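Collecting Demonstrations for a Hard Drive Handling Task
Project report, Gráinne Kavanagh and Iqra Ghauri
Submitted 9/17/23

1. Aim

Our project was part of the Kumetgate module on learning from demonstration. We wanted to record a set of examples in which a person steers a robot arm through one task, so that a policy could later be trained on them. The task was putting a 3.5-inch hard disk drive into the bay of a desktop computer. Training was left to another group, and this report only covers the recording.

2. Setup

The computer lay on its side on the work table with the side panel off. A 3D-printed fixture plate sat next to it. We fixed the starting pose of the arm in software, using a small script we called Clenik, and every recording began from that pose. One of us steered and the other started and stopped the log. We swapped after each block of 20 recordings because steering is tiring and the later runs in a block were slower. 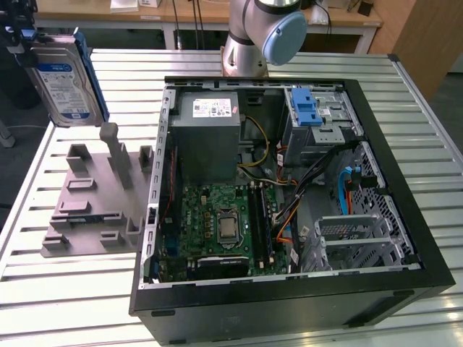

Figure 1. Hard drive in the gripper, to the left of the open computer tower.

3. Recording

We recorded in July over 11 sessions. A recording was kept if the drive ended up in the bay without the operator touching anything by hand. Failed attempts went into a separate folder with a short note on what went wrong. Most runs took around 8 seconds longer in the first session than in the last, so we marked the first session in the data in case it needs to be left out.

4. Problems

Loose cables were the main trouble. If one had moved between runs it could catch the corner of the drive, and we had to stop and push it back. Lining up the drive with the bay was also hard to judge on the screen. Iqra found it easier to pause above the case and correct the angle before going down, and from session 7 we both did it that way. The earlier examples therefore show a different style of approach, and we have labelled the two styles separately.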